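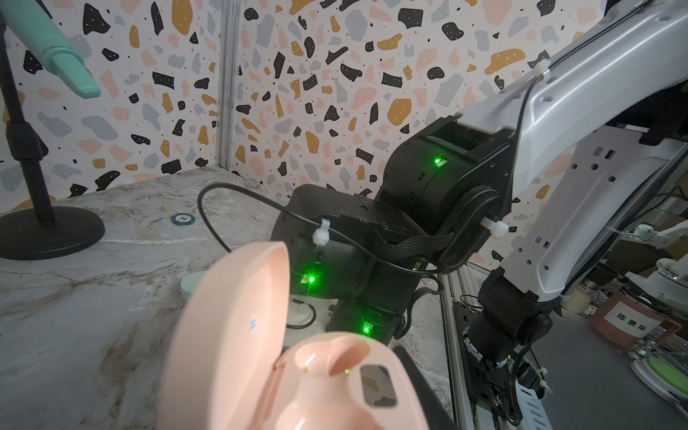 Lollel to open second store in Brarnwood, move warehouse jobs from Savach

2 October 2020

6 shares | 12 comments

Housewares seller Lollel will open a second store in Brarnwood next month, taking over the former shoe outlet on Mill Street that has stood vacant for most of the past two years. The company signed a lease for the building last week and has already applied for a permit to replace the front windows.

The new store will sell kitchen goods, bathroom items and small storage pieces on the ground floor. The upper floor will be used as a stockroom and office. Lollel's first store, near the train station, will stay open with the same hours.

Radoslava Havlíček, who manages retail operations for the company, said the station store had run out of room. "We have customers standing in the aisle with carts because there's nowhere to turn around," she said. "Right now we keep bedding in a storage unit across town and drive it over when someone asks for it."

The company plans to hire 21 people for Mill Street, most of them part time. Applications are being taken at the station store and by mail. Havlíček said anyone who was laid off from the station store in May would be called first.

Lollel also plans to close its small warehouse in Savach when the lease there runs out and bring that work to Brarnwood. Six people work at the site. All have been offered the same jobs at the new location, Havlíček said, and four have accepted so far. The other two have until the end of the month to decide. The drive from Savach takes 40 minutes on a good day, and the company will pay part of the cost of gas for the first year.
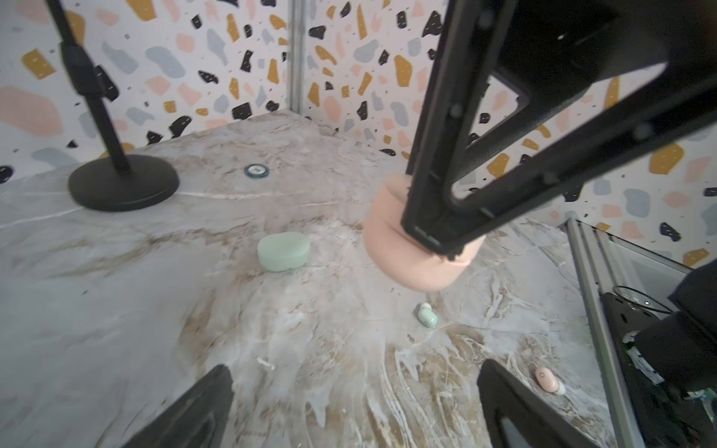

Rent was the main point in the lease talks, which began in the spring and stopped twice. The building is owned by Jireš, a family property firm that holds several addresses on the same block. Neither side would give the monthly figure, but the lease runs for six years and Lollel can leave after three if it gives notice.

Jireš has agreed to repair the roof and put in a new furnace before the store opens. Work on the roof is under way, and the sidewalk on the north side of the building is closed between the alley and the bank. People on foot are being sent across the street. The bus stop has been moved one block east until the scaffolding comes down.

Parking drew the most questions when the plan went before the town planning board. The lot behind the building has 12 spaces, and it is shared with a dental office and a tax preparer. Emília Kolář, who owns the dental office, told the board that her patients already have trouble finding a spot in the afternoon.

"I'm glad to see the lights back on next door," Kolář said after the meeting. "I just want my patients to be able to park, especially the older ones."

The board approved the plan with two conditions. Store employees must park in the public lot on Canal Street, and deliveries have to be finished before 9 a.m. A request from Lollel for a lighted sign on the side wall was put off until the next meeting - members wanted to see a drawing with the measurements on it.

The shoe outlet closed after its parent company shut down its stores in the region. A discount furniture dealer used the space for a few weeks after that but never signed a long-term lease.

An opening date has not been set. Havlíček said it depends on the furnace, which is on order.

Contact the newsroom | Copyright 2020 | Back to top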